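Vulton Fantasy > Strategy > Goalkeepers

Two cheap keepers in rotation or one fixed keeper?

backpost_drift
Posted 19:42
Setting up for the second half of the season with the January wildcard. At present I have Serrano in goal every week and a non-playing backup at the minimum price. The alternative is to pair him with the Grusham keeper and pick whichever has the better fixture. The extra cost would come out of midfield. Has anyone worked through whether the rotation pays under Vulton scoring? I mean with the save points as they are this season, one per three saves.

tallis_row
Posted 19:58
It doesn't, in my experience. You are paying for a second starter and half of his points sit on the bench. Fixture difficulty is a poor predictor for keepers at the cheap end, where a bad fixture often brings enough saves to make up for the lost clean sheet.

Serrano has 1177 minutes, so thirteen full matches and seven minutes off the bench when the first choice went off injured. His last match gave 9 points: two for playing, four for the clean sheet, two for six saves and one bonus. That was away at Olberg, and any rotation plan I have seen would have benched him for it.

lowblock
Posted 20:11
One match proves very little. Olberg had no recognised striker that day and most of the six saves were from outside the box. Over a longer run the home/away split for cheap keepers is clear enough, and almost all of it is clean sheets. Saves rise away from home, but the rule rounds down. Five saves and three saves are both worth one point. People forget the rounding when they say saves make up the difference.

tallis_row
Posted 20:16
The rounding applies at home as well. A keeper with two saves at home gets nothing for them.

lowblock
Posted 20:20
Agreed, but the home keeper with two saves is much more likely to have the four points for the clean sheet. That is the part that decides it.

Diane Paquette
Posted 20:47
I keep a sheet for this and rebuild it at each wildcard. The method is plain enough to repeat by hand:

1. List the remaining fixtures for both keepers, side by side, by gameweek. Leave postponed matches blank and do not guess the new date.

2. Give each fixture a clean sheet chance. I take it from the opponent's shots on target per match, home and away kept separate. League position is no use for this.

3. Multiply by 4 for the expected clean sheet points, then add save points after rounding down. Take the higher of the two keepers in each gameweek and total the column. 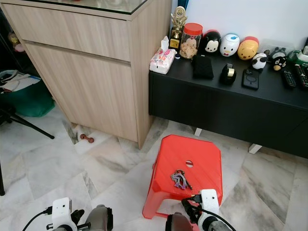
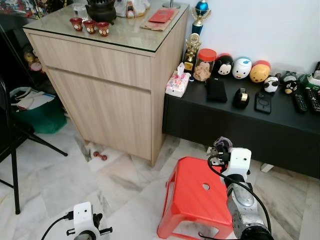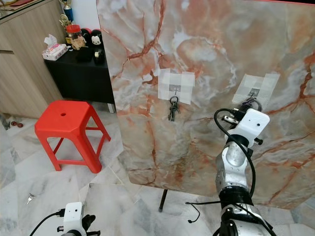
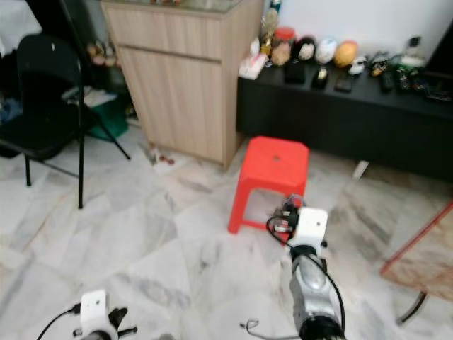
4. Do the same for the fixed keeper alone and subtract. The difference is what the second keeper is worth to you, assuming you always choose correctly by the sheet.

5. Compare that with what the same money buys in midfield. Use the cheapest starter you would really own at each price.

For Serrano and the Grusham keeper I get a small gain for rotation, most of it in the weeks where Grusham are at home and Serrano has one of the top sides. It does not cover the midfield downgrade in my squad. In a squad with spare money it might.

backpost_drift
Posted 21:05
Thanks, useful. Does step 3 deduct for goals conceded? Vulton takes a point off for every two.

Diane Paquette
Posted 21:13
No, and it ought to. I left it out because the older sheet was built for defenders' clean sheets only. Adding it would favour rotation a little more, as the heavy defeats are the ones you avoid.

lowblock
Posted 21:19
Which was my point. Put the deduction in and I think the midfield comparison gets close.

tallis_row
Posted 21:31
Only if you choose correctly each week. For reference I am ranked 3337 with one keeper all season and have not spent a transfer on the position. The transfer has a value too, and it does not appear in any of the five steps.

lowblock
Posted 21:36
Rotation needs no transfers once both keepers are in. You change the starting eleven, which is free. The transfer argument is against chasing fixtures with a single slot, a different strategy.

tallis_row
Posted 21:44
Fair on that. It still fails if either of them loses his place, and then you have two positions to watch.

backpost_drift
Posted 22:02
I have redone the sum with the conceded goals included. Rotation comes out ahead in goal, but I would have to drop my fourth midfielder to someone who comes off at the hour most weeks. Keeping Serrano and the minimum price backup for now. If Grusham's postponed match goes into a week where Serrano has a blank I will look at it again.

Diane Paquette
Posted 22:10
That would change the answer. Check step 1 again when the date is confirmed.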